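3.2 Requests for new emoticons

We collected 381 request posts from the Pandska fan forum, all from threads where one member draws emoticons for the others. Two coders, Segura and Suominen, read each post and marked whether it named a person, an object or an in-joke. Posts that only said thanks were left out. Disagreements were settled by Villalobos.

Most requesters apologized before asking. Of the 381 posts, 167 opened with some form of apology, and these were longer than the rest. Objects were asked for more often than faces, a pattern Garside also found on Wadivero.

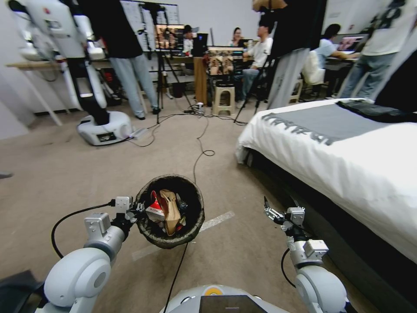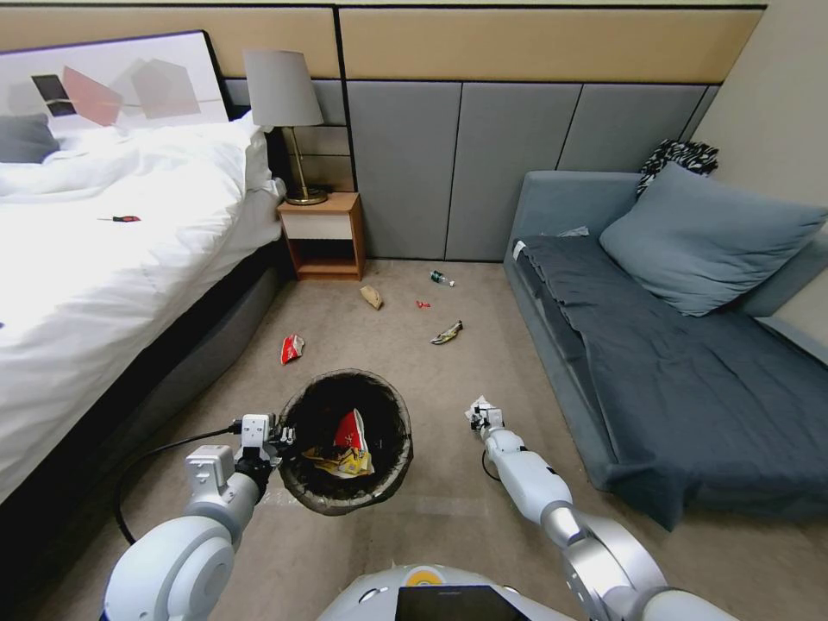
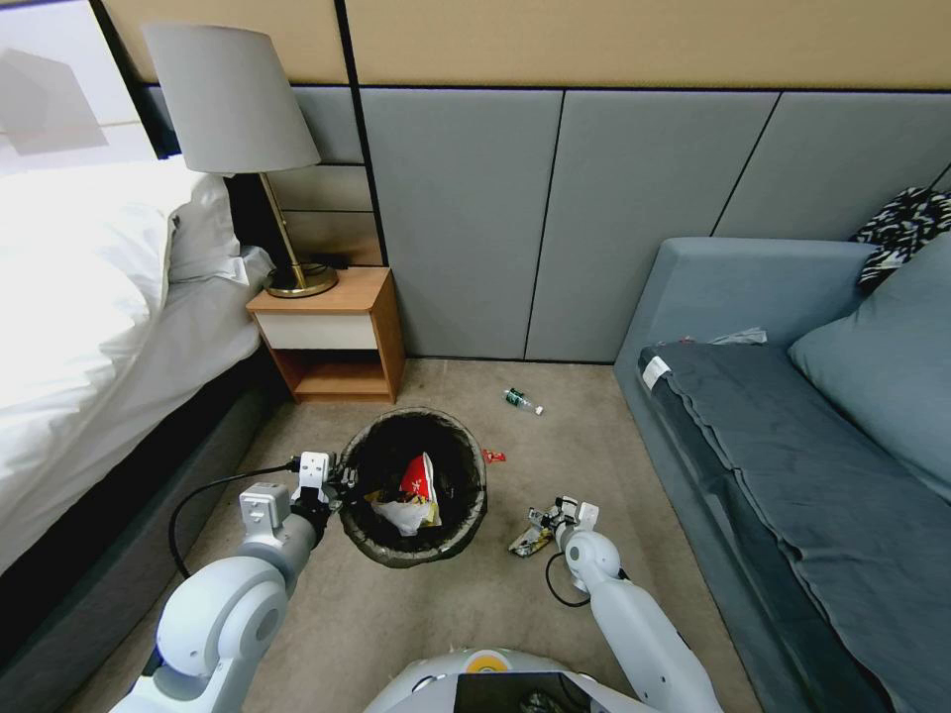
Figure 2. Everyday objects near a bed: shoes in a basket, a screwdriver on a bed, a lined trash bin.

3.3 Naming and placement

Once an emoticon was added, members had to learn its text code. Codes with more than 10 characters were rarely typed in full, and members pasted them from the index thread instead. Some codes were listed under two headings, which we counted once.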